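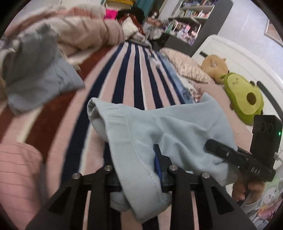
Household Textiles Gallery: Teaching by Hand

The Devia project at Gestbridge studies how a household task may be shown to a robot by a person, either with a hand-held gripper or by remote control. This gallery accompanies the project's work on laundry and bedding. It is intended for participating households, students and colleagues at partner laboratories.

Garment handling on the bed. A light blue garment is held in the fingers of the hand-held gripper over a striped blanket, with a pair of jeans lying further along the bed. The operator works the tool by its pistol-style handle.

Bedrooms are recorded as the household keeps them. The avocado plush, the pillows and the heaped clothing and bedding remain part of the working area, and operators are asked not to tidy beyond what the task requires.

About the work shown

Demonstrations in the textiles series fall into two groups. In the first, the operator carries the gripper to the garment and performs the task directly. In the second, a robot arm in the Kordestani Laboratory is driven from a separate console. Both groups use the same task list, so that a fold shown in a bedroom may be compared with the same fold shown remotely.

The list currently comprises 12 tasks, among them folding a T-shirt, turning a sleeve right side out, pairing socks and spreading a doona over a single bed. Each demonstration begins with the garment at rest and ends when the operator releases it. Where a garment slips, the operator continues and the attempt is kept – recoveries are of particular interest to the group that trains the control models.

The series holds 630 demonstrations. Recordings are organised in the Hulex catalogue by task, fabric and room type, and each entry is checked by two reviewers before release. Entries in which the fabric hides the fingers for most of the task are labelled accordingly and remain available on request.

Participation and access

Households taking part receive a written information sheet and may withdraw a recording at any time before release. Colours and soft furnishings are retained in released material; family photographs and documents are masked.

Teaching staff wishing to use the gallery in coursework should contact the Gestbridge project office. Remote-control sessions may be observed by arrangement during semester, with the next intake of observers in September.

Page last updated: August

This website uses cookies to improve your browsing experience. By continuing to use this site you agree to our use of cookies. Accept | Manage preferences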